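Ostano Hand-Guide Kit
Made by Lambrakis. Part no. 3068

The Hand-Guide Kit lets you show a robot arm a task in one of two ways: take hold of the arm and move it yourself, or drive it from a Kultau handset on the other side of the room. Both methods save the same kind of file, so you can mix them in one task.

Press record, do the job once at normal speed, and press record again. The kit stores joint positions, gripper opening and all camera views at 30 samples per second. Most pick-and-place tasks need several demonstrations with the objects moved a little each time.

Views from a tabletop session: the head camera first, then two close views from the small cameras on the arm.
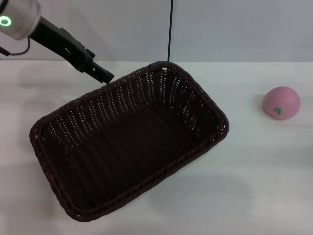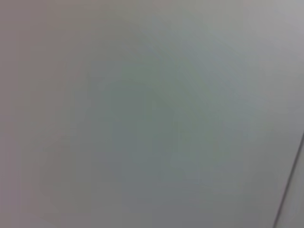
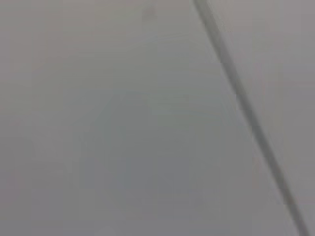
Recordings can be trimmed, renamed or deleted on the base unit before export. A bad take does not have to be kept - hold the red key for two seconds and it is gone. Internal storage holds 300 takes of normal length.

When guiding by hand, hold the arm above the wrist and keep your fingers away from the jaws. The arm goes slack only while the grip switch is pressed. For remote control, set the speed limit before you start. The handset ships at the lowest setting.

In the box
Base unit with power supply
Kultau handset and charging cable
Grip switch with strap
Two wrist camera brackets
Printed quick start guide

Cameras and arm are sold separately. The Rulach table clamp fits the base unit without an adapter.

Base unit width: 138 mm
Software update: version dated Friday, August 16, 2019, or later is required for remote control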